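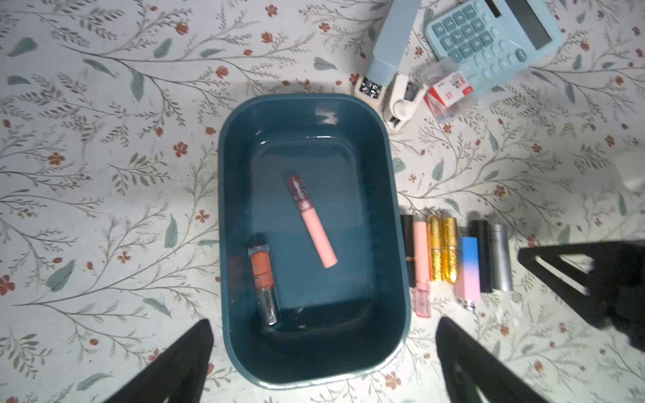

# Comparação de câmaras de pulso e câmara fixa numa célula de dois braços

**Projeto Vesudier, relatório de projeto semestral**
**Autores:** Keerthana Bangera e Alvar Engebretsen
**Orientação:** Doina Vidmar
**Laboratório Machala, maio**

## 1. Enquadramento

O presente relatório descreve o trabalho realizado no âmbito da unidade curricular de Projeto em Automação e incide sobre a escolha do ponto de vista a partir do qual uma célula de dois braços deve observar a mesa de trabalho. A célula existia já no laboratório e fora utilizada no ano letivo anterior por Teun Segers para ensaios de coordenação entre os dois braços. No relatório que então entregou, ficou registado que uma parte considerável das falhas de preensão ocorria com a câmara fixa como única fonte de imagem, sem que a causa tivesse sido apurada.

Propusemo-nos responder a duas questões. A primeira consiste em saber se a câmara de pulso, por si só, permite colocar batons e brilhos labiais num tabuleiro com uma taxa de sucesso comparável à da câmara fixa. A segunda diz respeito ao efeito da frequência de controlo sobre a fase final de aproximação.

Os objetos foram escolhidos por serem estreitos, por terem acabamentos muito diferentes entre si e por tombarem com facilidade. As superfícies metálicas e as transparentes constituem, em particular, um caso desfavorável para qualquer método baseado em contraste.

## 2. Montagem

A mesa encontra-se no interior de uma estrutura de perfis de alumínio, fechada por painéis corrugados cinzento-escuros. As bases dos dois braços assentam num perfil comum, na parte da frente. Cada braço termina numa pinça preta de dois dedos. O tecido que cobre a mesa tem um padrão de ramos e flores e foi mantido em todos os ensaios, por decisão da orientadora, de modo que o fundo não favorecesse artificialmente a deteção.

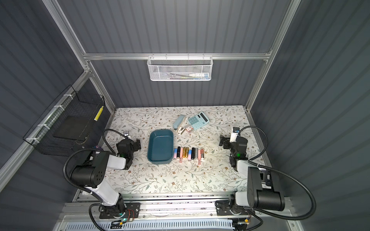
Os tubos foram dispostos de pé, em fila, junto ao tabuleiro verde-azulado, e o material de escritório permaneceu na zona posterior da mesa como elemento de distração. A posição do tabuleiro não foi fixada mecanicamente. Aceitou-se que sofresse pequenos desvios no decurso de uma série, desde que o operador não o deslocasse intencionalmente.

O controlador utilizado é o modelo Gonano disponível no laboratório, configurado para 50 Hz. O registo das imagens foi feito com o programa Drukwood, que associa a cada imagem o estado das articulações e a abertura da pinça. Verificou-se, antes do início das séries, que o atraso entre as câmaras e o controlador se mantinha estável ao longo de uma sessão completa de trabalho.

### 2.1 Configurações comparadas

| Configuração | Fonte de imagem | Utilização |
|---|---|---|
| A | Câmara fixa | Localização e aproximação |
| B | Câmara de pulso | Localização e aproximação |
| C | Ambas | Fixa para localização, pulso para aproximação |

As três configurações partilham o mesmo planeador de trajetórias e os mesmos limites de velocidade. A calibração entre a câmara de pulso e a pinça foi repetida sempre que se desmontou qualquer peça do punho.

## 3. Procedimento

Cada ensaio inicia-se com os braços na posição de repouso e com pelo menos um tubo fora do tabuleiro. O sistema seleciona um tubo, aproxima a pinça, fecha os dedos, eleva o objeto e liberta-o sobre o tabuleiro. O ensaio é considerado bem-sucedido quando o tubo permanece no interior do tabuleiro depois de aberta a pinça e nenhum outro tubo da fila foi derrubado. Fixou-se em 500 ms o tempo de espera entre o fecho dos dedos e o início da elevação, valor herdado do trabalho anterior e que não foi objeto de otimização.

Realizaram-se mais de 400 ensaios válidos, distribuídos de forma equilibrada pelas três configurações. Foram excluídos aqueles em que ocorreu paragem de emergência ou perda de comunicação com o controlador. Para a avaliação do detetor, anotaram-se manualmente 1088 imagens, repartidas entre os dois autores, tendo Jolien Baert revisto as anotações em que havia divergência quanto ao limite do objeto.

## 4. Resultados

### 4.1 Câmara fixa

A configuração A localizou de forma consistente o tabuleiro e a fila de tubos com os braços recolhidos. As dificuldades surgiram na aproximação. À medida que a pinça desce, o próprio braço oculta o tubo pretendido e os seus vizinhos, e a estimativa de posição passa a depender da última imagem desimpedida. Um pequeno erro nesse instante bastou, em vários ensaios, para que um dos dedos tocasse no tubo contíguo.

### 4.2 Câmara de pulso

Na configuração B, os dois dedos estão sempre presentes na parte inferior da imagem e servem de referência para o alinhamento. O erro lateral no momento do fecho foi menor do que na configuração A em todas as séries. Em contrapartida, o campo de visão depende da postura do braço. Quando este se afasta da fila, o sistema tem de executar um movimento de procura, o que prolonga o ciclo.

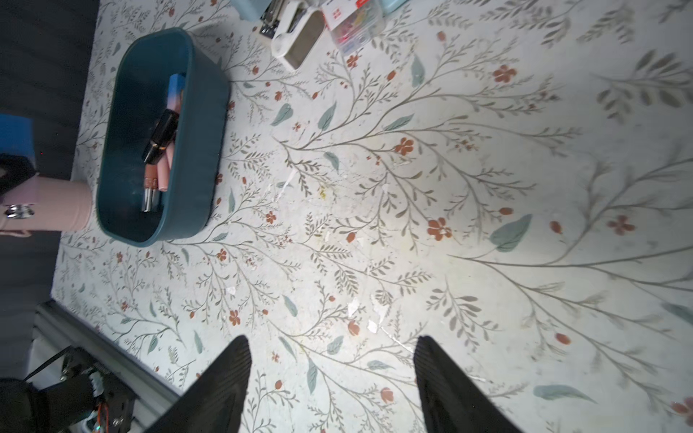
Os dedos apresentam uma textura finamente estriada na face interior, que se revelou adequada aos tubos cilíndricos. Nos exemplares de superfície facetada, a preensão mostrou-se mais sensível à orientação, e recomenda-se que a força de fecho venha a ser ajustada por tipo de objeto.

Os tubos já depositados no tabuleiro ficam frequentemente deitados e encostados uns aos outros. O detetor, treinado sobretudo com tubos de pé, confundiu por vezes dois objetos adjacentes com um só. Esta situação não afeta a tarefa tal como foi definida, mas inviabiliza, no estado atual, a operação inversa de retirar os tubos do tabuleiro.

### 4.3 Utilização conjunta

A configuração C apresentou o melhor desempenho global. A câmara fixa dispensa o movimento de procura e a câmara de pulso corrige o alinhamento nos últimos centímetros. A transição entre as duas fontes provocou, nas primeiras séries, um ligeiro salto na trajetória, eliminado mediante um filtro aplicado à posição de referência.

### 4.4 Frequência de controlo

Repetiu-se uma série reduzida da configuração C com o controlador a metade da frequência nominal. A localização não foi afetada. O alinhamento final tornou-se mais lento e observaram-se oscilações visíveis da pinça antes do fecho, pelo que se retomou a configuração inicial.

## 5. Limitações

A iluminação da célula não foi variada. O brilho no rebordo do tabuleiro originou deteções falsas em posições específicas do braço, contornadas com uma máscara definida manualmente, solução que terá de ser refeita caso se altere a disposição da mesa. Os dois braços não foram comparados entre si, embora a cablagem de cada punho siga um percurso diferente e possa condicionar as posturas extremas.

## 6. Trabalho em curso

Encontra-se em preparação um conjunto adicional de anotações com tubos deitados, a cargo de Keerthana Bangera. Alvar Engebretsen está a rever o procedimento de calibração do punho, com vista a reduzir o número de posturas necessárias. Os ficheiros de configuração do Drukwood e as tabelas completas por série foram entregues à orientadora em anexo separado.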